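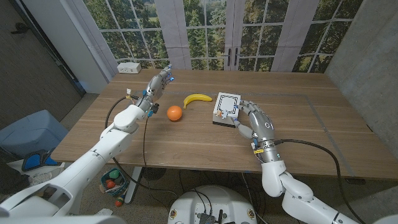 I redid our pre-run checklist for the two-arm cell because the old one was written when we only had the one arm and a much dumber planner. It's a software checklist first. The hardware walkaround is Keegan's and he has his own sheet. Mine is all about whether what the planner thinks is on the table matches what's really on the table, and with an orange and a banana sitting between the hands and the right hand pressed up against the maze board, that's a fair amount to get right before anybody hits go. I went through it on 2023-01-28 with Zihan Yu reading out the items and me typing, so the comments are whatever I was thinking at the time. OK means OK, FIX means I changed something, OPEN means somebody still owes me an answer.

1. Config loaded matches the branch you think you're on
OK. Check the hash in the Dreltis console, don't trust the tab title. I've been burned by this twice!

2. Joint limits file present for both arms
FIX. Left was fine. Right was pulling the old limits from the Dekthorpe setup, which let the elbow drop lower than I want next to a table edge. Copied the new file over, restarted, checked that the planner rejects the bad pose. It does.

3. Table plane fit
OK. Run the fit with the hands clear of the middle. If the plane comes back tilted, look at what's on the table before you go blaming calibration (guilty).

4. Collision shapes for cables
OPEN. This is my big one. The left wrist has a bundle of black cable that loops down over the near edge, and the right one has a thick cable that arcs out across the tabletop. The planner models neither of them. Right now I have a fat capsule around each forearm and that's it, so a reach across the body can look perfectly clean in the viewer and still drag cable through the work area. Yuxi Hou has a branch with a swept volume for it. Until that's merged: no cross-body reaches at more than 60 percent speed, please and thank you.

5. Keep-out zone lines up with the tape
FIX. The gray tape on the right side runs at an angle and my zone was a nice square box, so one corner stuck out past the tape and the opposite one fell short. I re-entered it as a polygon. If you move the tape, you own the polygon.

6. Outlet box is in the static scene
OK. White box, back left corner of the table. It was missing in September and the left arm planned straight through where it stands. It's in the base scene file now, so don't delete it when you clean up.

7. Object detections, fruit
OK with a grumble. Orange is solid. Banana position is good but the orientation flips end for end every so often, and the grasp picker then goes for the stem. I turned on the temporal filter in Zarley and it calmed down a lot. Out of 106 replayed detections I got one flip, and I can live with that for slow runs.

8. Object detections, board
OPEN. The board is white with a black line pattern on top, and the pose comes from the lines. When the fingers curl around the side they hide part of the outline and the estimate slides a little. There's also a small orange and tan thing on the near left corner that gets merged into the board about half the time. Lucie wants to label it as its own class. I say fine, but then somebody has to do the labeling.

9. Background rejection
OK. The window backdrop has trees and grass and door handles printed on it, and the detector used to find "objects" way out in the yard. Depth crop is on. Leave it on!! Same goes for the toy basket under the table: the green ball came back as a fruit candidate before I cut off everything below the tabletop.

10. Contact threshold, right hand
FIX. Was set to 100 in the Hao driver, which is the factory number and too jumpy for holding the board. Zixuan Liang gave me a value from his bench work and I put it in the right hand profile only. Left stays at the default.

11. Stop command reaches both controllers
OK. Tested from the console and from the button, each arm alone and then both. Do this every time, even if you just did it, even if you only stepped out for coffee.

12. Logging
FIX. The disk was nearly full and the logger fails quietly, which is a terrible way to fail. I cleared out 1,101 old run files (all backed up first, relax) and added a warning at startup. If you see the warning, stop and clear space.

Result: fine for slow single-arm runs and for two-arm holds on the board. No full-speed two-arm stuff until 4 and 8 are closed. Keegan McKinnon needs to initial item 11 on his own sheet too. Yuxi, ping me when the branch is up and I'll rerun 2 through 5 with it.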